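4.2 Small ornaments and where they are kept

The second part of the Costbridge survey dealt with ornaments of low value. By this we mean things worn or hung up that nobody would insure — bead strings, pin badges, single earrings, watch straps with no watch. Earlier work on household keeping has mostly gone for the big items, furniture and clocks and so on, or else for papers and letters. Low value ornaments get a line or two at best. Slaoui's first round of visits left them out altogether, which we think was a mistake (his view too, now).

Households were asked to show the place where each item was kept and then to say how it got there. No prompts. The talk was written up the same evening by Helmy and checked against the field sheets. In all 1284 items were entered, of which 80 had to be dropped later, mostly double entries from the Ronda road visits where two sheets were in use on the same day. Remaining items were sorted by keeping place: closed container, open container, hook or nail, loose on a surface, in a pocket or bag. A sixth group, "moves about", was added late on. It is not a tidy group and we make no great claims for it.

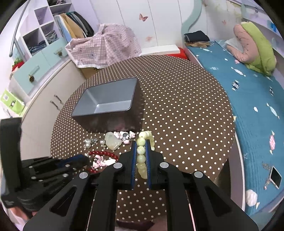
Figure 3. Beaded bracelet and open box on a spotted tablecloth.

Open containers gave us the most trouble in coding. A dish is open by nature, a drawer is closed even when somebody has left it half out, but a box can be either and people do not agree on which. Several households spoke of a box as "shut" when it had stood open for months. Others had lost the lid years back and still called it the lid box. We settled on coding by use: if the item could be taken out without moving anything else, the container was open. So a square box with thick walls, like the dark grey one in Figure 3, goes down as open when its inside is in plain view, however solid it may look. Paulík (working on kitchen goods) used a stricter rule and got fewer open containers than we did. The two sets of figures should not be put side by side without some care.

Bead strings behave differently from the rest. They were moved more often than badges or earrings, and the reasons given were nearly always about tangling. One woman in Kelell kept hers on a cup hook inside the larder door, had done since she married, and thought a box was the worst place for them. Her sister two doors down used a box and thought the same about hooks. Age of owner made little diference here. Number of strings did — owners of one string tended to leave it on a surface, owners of more than 2 nearly always had a fixed place.

What people say about worth is harder to handle. Price was hardly ever mentioned. Who gave it, yes. Where it was bought, sometimes. A few items had no story at all and were kept anyway, and these were as likely as any other to be in a closed container. We had expected the reverse. It may be that closed places simply fill up and are not gone through, in which case keeping tells us less about care then we assumed at the start. Section 4.3 takes this up again with the pocket and bag items, where turnover is quicker and the owners were a good deal surer of dates.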